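Clostiver Produce Glossary
Data card, release 18

Summary

The Clostiver Produce Glossary is a list of everyday names for fruit, vegetables and fungi, written in British English and matched with their Portuguese equivalents. It is maintained by Otow for use in shop labels, school menus and recipe indexes. Release 18 holds 400 headwords. The glossary consists of text only.

Contents of each entry

Every entry gives the preferred name, its plural, any regional names, the Portuguese name and a short note on use. Botanical names are included where two plants share a common name. Entries for fungi are limited to kinds sold as food, and the glossary must not be used to identify wild fungi or to judge whether they are safe to eat.

Headwords are grouped by kitchen use. Tomato and cucumber are therefore listed as vegetables, and rhubarb as a fruit. Mushrooms have a group of their own, with separate fields for the words used of the cap and the stem. Lemon is filed under citrus, and its note covers juice, zest and peel.

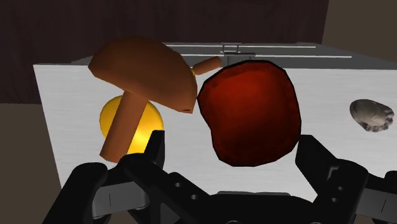 Sources and review

The first word list was drawn from the Bensaid recipe collection. Regional names were added later from the Ustex market survey, in which 70 traders gave the names they use with customers. Each new entry is read by two editors. Where they disagree, the older form is kept until the next review, which takes place every January.

Known limits

Coverage of Scottish and Northern Irish names is thin. Plurals of borrowed words are not fully settled, and 26 entries carry the mark "under review". Brazilian Portuguese names are recorded only where they were supplied by a contributor.

File format

The glossary is supplied as a single tab-separated file in UTF-8. Empty fields are left blank. Regional names within a field are divided by semicolons.

Changes and contact

Corrections should state the headword, the proposed change and a printed source. They should be addressed to Martim Mendes, glossary editor, Otow.

Last revised: August 30, 2023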